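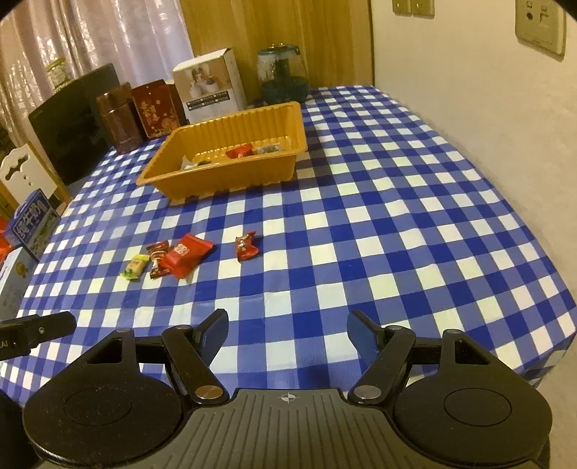 Home > Table & Kitchen > Tablecloths > Checks & Stripes
Shipping | Returns | Care guide | Contact

Vollari Check Tablecloth, Blue and White

The Vollari is an everyday cloth for a dining table. The check is worked in three shades, white, a medium blue and a deep blue, so it reads a bit softer than a plain two-colour gingham. The squares are large enough to hold their own on a long table and the colour goes well with white dishes, plain glass and most timber.

The cloth has a wipeable finish with a slight sheen. Crumbs brush off and most spills can be lifted with a damp dishcloth if you get to them the same day. It is flexible enough to bend over a table corner without standing out stiffly, so it can be used on a table pushed up against a wall, where a heavier vinyl tends to buckle.

Sizes

The Vollari comes in 3 sizes, all with the same check. Measure the top of your table, then add the drop you want on each side. For daily meals we suggest a short drop that stays clear of laps and chair arms. If one side of the table sits against the wall, you can centre the cloth as usual and let the extra hang down behind, or pull it toward the room for a longer drop at the front. Cloths can be trimmed at home with sharp scissors. The edge will not fray, but trimmed cloths can't be returned.

Fold lines

Every cloth is shipped folded and will show crease lines when you first open it. Lay it flat on the table and leave it overnight in a warm room. Most of the creasing drops out in the first few days and faint lines may stay a little longer. Do not iron the face of the cloth. If you are in a hurry, turn it face down, cover it with a dry tea towel and use the lowest setting with no steam. For storage, roll it around a cardboard tube with the pattern facing out.

Care

Wipe with warm water and a little dish soap. Rinse off the soap and dry with a soft cloth. Do not machine wash, tumble dry or bleach. Use a trivet under pots and casserole dishes. Ballpoint ink, turmeric and beet juice should be wiped up right away, as they can mark the white squares.

Details

Pattern: three-tone check
Colour: blue and white
Weight: 570 grams in the smallest size
Backing: thin, non-woven
Returns: 90 days, uncut and in original packaging

The matching Scanlon placemats are sold separately, in the deep blue only. The Plesa runner uses a smaller check and is not meant to be layered with this cloth.

Comments

Eimear Geraghty
Bought the middle size for our kitchen table. The blue is darker than I thought it would be from the website but I like it. The creases were nearly gone by the weekend.

Kevin Duggan, 9/15/18
Does the backing grip at all? Our table has a glossy varnish and the last cloth slid every time someone leaned on it.

Brigitta Zürcher
Kevin, ours moves a bit on varnish. I put a felt underlay beneath it in May and it has stayed put.

Emília Štěpánek
Any chance of a round one? I asked at the Jundthorpe store and they weren't sure.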